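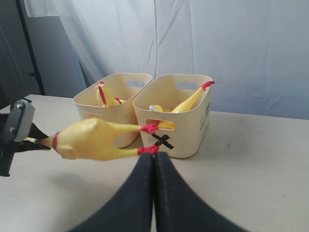 4.2 Item rarity and player spending

The second part of the study looks at how the stated rarity of a cosmetic item affects the price players are willing to pay for it. We used the in-game store of Flernevance, a free-to-play farming and trading game published by Multedham, which sells all of its items for a premium currency called junar. Items carry one of four rarity labels. The labels have no effect on play and are set by the art team before release. Many of the items in the store are comic versions of cheap household objects, and the lowest tier in particular relies on things a player would know on sight, such as a yellow rubber chicken with red feet and a red band at the base of the neck. Such items are useful for our purpose, given that players bring a firm idea of low value to them and any added willingness to pay can be tied more closely to the label.

We recruited 259 adult players through the game's message system. Of these, 142 had bought junar at least once and are called payers below. Each player was shown 40 items, one at a time, and entered the highest price he or she would accept. The rarity label on each item was assigned at random and did not need to match the label in the live store. Players were told this at the end of the session.

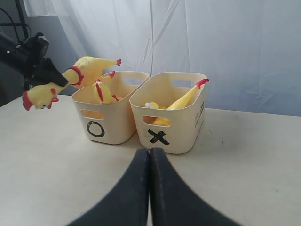 Prices were entered in junar and converted to cents at the rate of the smallest bundle. Larger bundles carry a discount, so the converted prices overstate the real cost to heavy buyers. We kept the single rate to avoid guessing which bundle a player had used. Entries of zero were kept. Entries above 1593 junar, the balance cap in the game, were treated as typing errors and removed.

Figure 3. Median accepted price by rarity label, payers and non-payers. Bars show the middle half of entries.

Payers entered higher prices for every label, as expected. The gap between the two groups was small at the lowest label and grew with each step — most of the growth came at the last one. Non-payers showed almost no response to the middle two labels.

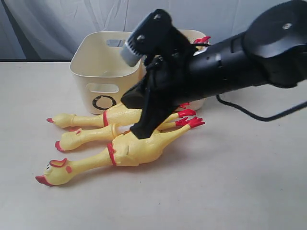

A second pattern concerns order. Players who saw a top-tier item early in the session entered higher prices for the items that came after it, whatever their labels. The effect faded over the session but was still present at the end. Tejada and Murín describe a similar carry-over for loot boxes, though their players opened boxes and did not name prices.

We use cookies to remember your reading preferences. By continuing to browse this site you accept our cookie policy. Accept | Manage settings
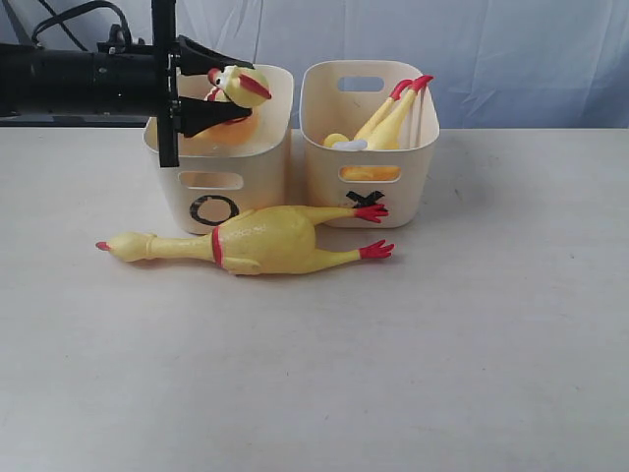

Two limits apply. No money changed hands, and stated prices tend to run above paid ones. The sample also came from a single game in which trading between players is allowed, and some players may have entered a resale value. We return to this point in Section 5.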